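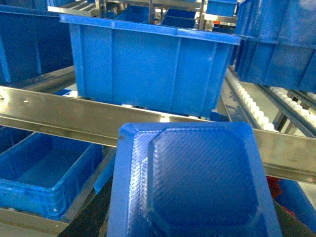
3. Methods

3.1 Study area

We worked along the lower Ferri River, between the Mislow sluice and the old ferry landing at Gurosov. The river here is slow and silty and is separated from the former floodplain by an earth levee. The ponds used by the European pond turtle Emys orbicularis lie on the landward side, in abandoned clay pits that filled with groundwater after digging stopped. Females leave the ponds in late spring and climb the levee to nest in the short grass on the south-facing slope. We studied a continuous 2,000 m stretch of this slope.

The levee is mown by the water authority and grazed in part by sheep. Sandy patches near the crest were left by repair work and are used by turtles more often than the surrounding clay loam. Red foxes, badgers and European hedgehogs are present along the whole stretch. Raccoon dogs have been reported by hunters on the Gurosov side, but we had no record of our own before this study.

3.2 Trapping and marking

Turtles were caught in unbaited fyke nets and in baited hoop traps set in the clay pits. Each trap had part of its upper surface above water so that animals could breathe. Traps were checked every morning and moved when the water level changed. Total effort over the study was 3,847 trap-nights. Trapping was stopped during the main nesting period to avoid holding females that were ready to lay.

Captured turtles were weighed, measured along the plastron and marked by notching the marginal scutes. Adult females were palpated for eggs. Those with shelled eggs were released at the point of capture on the same day. No animal was kept overnight. Recaptures within a single trapping session were released without being measured again.

3.3 Nest searches

Two observers walked the slope in the evening, starting before sunset, and again after dark with red headlamps. Females found digging were watched from the foot of the levee until they had covered the nest and left. We did not approach an animal before it had finished. Nests were then marked with a wooden peg set at a fixed distance to the east, because pegs placed directly at a nest are thought to attract foxes. Their positions were recorded with a handheld receiver and checked against levee distance markers.

We located 189 nests. A nest was counted only if a female had been seen laying or if eggs or fresh shell were found in the chamber. Trial holes, which are common on dry evenings, were noted separately and are not included in the analysis. Shell fragments from earlier years were removed when found so that they would not be mistaken for new losses.

Searches were not equally easy everywhere. On the Mislow half the grass was short throughout the nesting period. On the Gurosov half it was left uncut until later in the season, and nests there were probably missed. We therefore compare survival among nests that were found and make no comparison of nest density between the two halves.
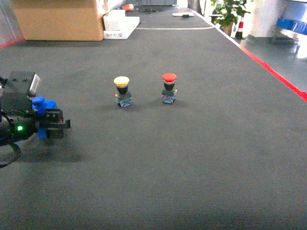

Mutavis Field Station – Reptile and Wetland Ecology Group

Figure 2. Two push-button switches, one with a yellow cap and one with a red cap.

3.4 Nest protection and fate

Nests were assigned in order of discovery to one of two treatments. Protected nests were covered with a flat square of galvanized mesh, pinned at the corners and hidden under loose soil. The mesh openings were wide enough for hatchlings to pass through. Unprotected nests were left as found. When a nest was already disturbed at discovery, it was recorded as a loss and took no part in the comparison.

All nests were visited on a fixed rotation, beginning on the morning after laying. A nest was scored as depredated if the chamber had been opened and shell was scattered at the surface. Where tracks or tooth marks were clear, the predator was recorded to species. In most cases they were not clear, and we entered "mammal, unknown." Nests flooded by seepage through the levee were scored as failed but were kept apart from depredated nests.

Hatchlings of this species often stay in the chamber over winter. For this reason nests that were intact in the fall were left closed and visited again the following spring, when emergence holes could be seen. Any nest without a hole by the end of spring was opened by hand, and its contents were sorted into unhatched eggs, dead hatchlings and empty shell. Live hatchlings found at this stage were released at the foot of the slope, close to the nearest pond.

3.5 Temperature and vegetation

Small temperature loggers were buried beside a subset of nests at the depth of the egg chamber. They were placed a hand's width from the nest wall – close enough to follow its temperature without touching the eggs. Loggers stayed in the ground until the nest had failed or emergence was complete. A few were dug up by badgers, and their records were used only up to the day they were moved.

Vegetation height and bare ground were scored in a quadrat centered on each nest. Scoring was done once, within the week of laying. Later mowing is not reflected in these values, and this should be kept in mind when they are read together with the survival results in Section 4.

3.6 Analysis

Daily nest survival was modeled with treatment, distance to the levee crest, vegetation height and days since laying as fixed effects. Levee segment was included as a random effect. We expected risk to be highest in the first nights after laying, when scent is strongest, and so allowed the effect of nest age to be nonlinear. Flooded nests were censored on the day that water was first noted in the chamber.

Females that laid more than once could not always be told apart in the dark. Where the notches were not read, the nest was treated as coming from an unknown female. Repeating the analysis without these nests did not change the direction of any effect.

Search this site
Enter keywords
Go
Advanced search

Comments (3)

leveewalker
Did you try mesh cages that stand above the ground? We use them at our site and the foxes lose interest after a few nights, but people steal them.

Guest
Were the pegs on the east side at every nest? I would think a fox could learn that quite fast.

emys_watch
Useful detail on leaving the nests closed over winter. We opened ours in December one year and I would not do it again.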